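From: Jingyi Yao
To: Muvcombe Supper Circle list
Date: October 2026
Subject: Re: November supper, and what about the dishes?

Rodel Dalisay wrote:
> Hi all, I can host in November if people don't mind the stairs.
> Two questions. Are we doing one long table again or two small ones?
> And can we please settle the dishes beforehand? Last time I was
> still at the sink when the last bus went by.

Rodel, bless you for offering, and no, I don't think a single one of us minds the stairs (my knees may file a complaint, but they complain about everything). I'd vote for one long table. With two, I always end up hearing the laughter from the other one and wondering what I missed.

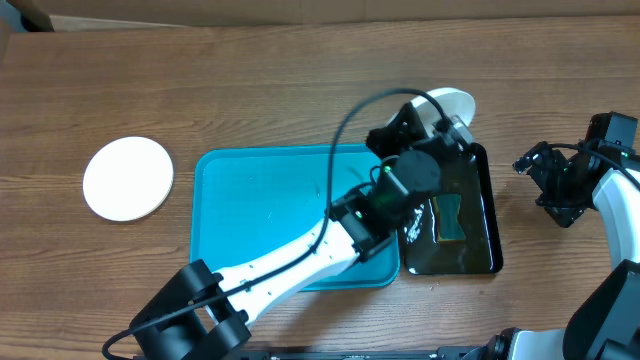
As for food, I was hoping we could go back to soup. My aunt in Flutudport used to make a squash and ginger one that simmered all afternoon, and I finally got the recipe out of her over the phone, in pieces, with a long detour about her neighbor's fence. It makes a big pot, and I could bring bread too, unless somebody else has their heart set on baking.

The Liang family has already offered dessert, and I said yes on everyone's behalf before they could change their minds! If it's the pear cake again I will be very happy. 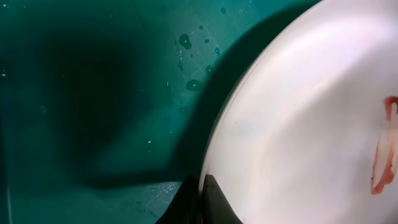
Now, the dishes. You're right, and I'm sorry you got stuck. Could we have 2 people wash and 2 dry, and agree on who before we sit down? I'll put myself down for washing. I'd much prefer that to drying — I like having my hands in warm water while people wander in and out and talk to me.

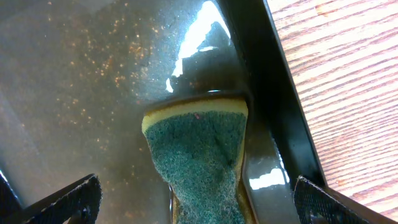 One more thing before I let you go. The kitty stands at 668, after we paid for the folding chairs from Plellasard. I'd like to keep most of it for the spring picnic, but we could certainly cover Rodel's groceries out of it. Rodel, please keep your receipts this time and don't be noble about it.

If you're coming, write back to the list with any allergies. I have 3 replies so far and would love more. New folks are welcome too, so bring a friend if you have one who likes soup.

Warmly,
Jingyi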